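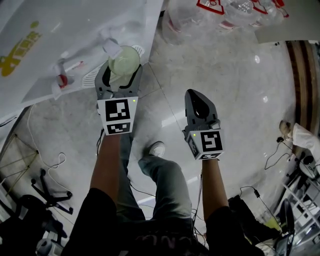

**Tuhumury**
Technical writer, Durnholm Room Guides

## 14. Filling, carrying and setting down the round-bottomed flask

This section applies to the clear round-bottomed flask in the Vikier tabletop set, order number 1777. It covers use in a room with a hard floor and a table under a cloth or sheet. For the flat-bottomed bottles, use the section on bottles and jars.

### 14.1 Before filling

1. Put the flask's support ring on the table. The ring is packed in the lid of the Vikier box, under the card insert.
2. Pull the table sheet flat. Press out folds under the ring and for a hand's width on each side.
3. Check the drop of the sheet. If it reaches the floor on the side you will approach from, fold it up and clip it under the tabletop.
4. Move folded cards, bags and small parts away from the ring. They can stay on the table, toward the back.
5. Inspect the flask under a lamp. Turn it once all the way around, then look down the neck.

**Caution:** Do not fill a flask that has a star-shaped mark or a line in the glass, even if the line cannot be felt with a fingernail. Set it aside for disposal.

### 14.2 Clearing the floor

A pale tiled floor shows spills poorly, and thin cables are easy to overlook next to the grout lines. Walk the path once with nothing in your hands before carrying the flask.

1. Choose a path at least 80 cm wide from the filling point to the table.
2. Unplug cables that cross the path and coil them against the wall. Include the adapter at the end of the cable.
3. Push chairs back until all parts of the base are outside the path. A chair base extends farther than the seat on most models.
4. Move bags off the floor or onto the lowest shelf.
5. Wipe up any water on the tiles and let them dry.

**Note:** If a cable cannot be unplugged, tape it flat along its full length where it crosses. Tape at the two ends only is not enough.

### 14.3 Filling

1. Stand the flask in the spare ring beside the sink.
2. Insert the funnel and fill with water at room temperature.
3. Stop at the widest part of the bowl. Do not fill into the neck.
4. Add tint if the level has to be read from across the room. A pale greenish liquid such as the one shown at the start of this section is suitable. Darker tints stain the sheet.
5. Swirl gently, remove the funnel and dry the outside of the glass, including the underside.

For the Vikier flask, the full line is 80 mm above the lowest point of the bowl. There is no printed scale. Mark the line with a strip of paper tape if several flasks have to match.

**Caution:** Use water and food coloring only. The set is for display and practice and is not rated for heating, vacuum or chemicals.

### 14.4 Carrying

1. Take hold of the flask so that it is supported on two opposite sides.
2. Keep the neck upright and lift the flask clear of the spare ring.
3. Hold it in front of you, low enough to see the floor beyond it.
4. Walk at an even pace. At a corner, stop, turn, and let the liquid settle before continuing.
5. Carry one flask at a time.

Closed shoes are required. On the Tunerholm floor plan, the walk from sink to table takes around a minute, including the stop at the curved wall.

### 14.5 Setting down

1. Stand square to the table edge, with the ring directly in front of you.
2. Lower the bowl into the ring until it touches all the way around.
3. Keep your hold and check that the neck is vertical from the front and from one side.
4. Release slowly. If the flask rocks, lift it out and flatten the sheet again.

**Caution:** Never set the flask directly on the sheet. A round bottom will roll on any cloth, and the sheet will pull loose objects with it.

### 14.6 If the flask is dropped

Stay where you are and keep others off the tiles. Collect large pieces with a dustpan, then wipe outward from the dry edge of the spill with damp paper towels. Check under shelving and inside the chair base. Replace the sheet if any glass may have reached it; do not shake it out indoors.

Replacement flasks are ordered under the same number as the set, with the suffix F. Rings are supplied in pairs.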